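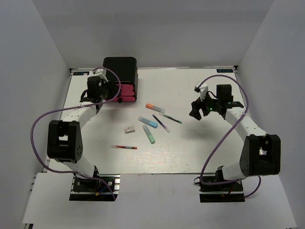 Speaker notes, Wamthorpe session, slot 3
Sorting small stationery at shared desks
Liette Fehr, 9 June 2015

Slide 1. Title. Give name and department, skip the biography. Omid Tehrani has the handout. Questions at the end.

Slide 2. Scope. Writing tools and erasers only. Paper, staplers and tape were handled in the Fraser talk and I will not repeat it.

Slide 3. The starting state. Three highlighters (orange, blue, green), three pens (purple, green, red), one eraser, one black case with pink-red compartments at the back of the desk. Everything out on a white top. Ask the room how they would group these before going on. Wait for at least two answers. Most people say color first.

Slide 4. Color against type. Sorting by color puts the green pen with the green highlighter and leaves the eraser without a group. Sorting by type gives three groups and no leftovers. We use type at the first level and color at the second. Gediminas Org argued for the reverse in August and his objection is fair for art rooms — mention it, move on.

Slide 5. Survey. 1,378 items logged across 40 shared desks at the Trastberg office. 119 of the pens did not write. Those go in the bin before any sorting starts. Do not read the table aloud.

Slide 6. Order of work.
Clear the top.
Test every pen on scrap paper.
Check caps on highlighters. A highlighter without a cap is treated as dry.
Group by type.
Load the case.

Slide 7. Loading. Highlighters take the widest compartments. Pens all face the same way, tips toward the back. Erasers get their own compartment, even if there is only one, as they mark badly against ink. With stacked compartments, put the daily items on top. If someone asks about labels: one per compartment, on the front edge, type only.

Slide 8. Clear barrels. Worth a minute. Pens and highlighters with see-through parts are easy to misread from the clear end. Sort on the colored section.

Slide 9. Maintenance. Weekly reset, 13 minutes per desk at first, less later. Muammer Kılıçarslan has the timing sheets. The Curero checklist is on the last page of the handout — the version with the gray header is out of date.

Slide 10. Open points. Refills. Mechanical pencils (pen group or separate, undecided). Correction tape, see Fraser.

Hand over to Eleni Dimitrov for the cabling part. Leave slide 6 up during questions.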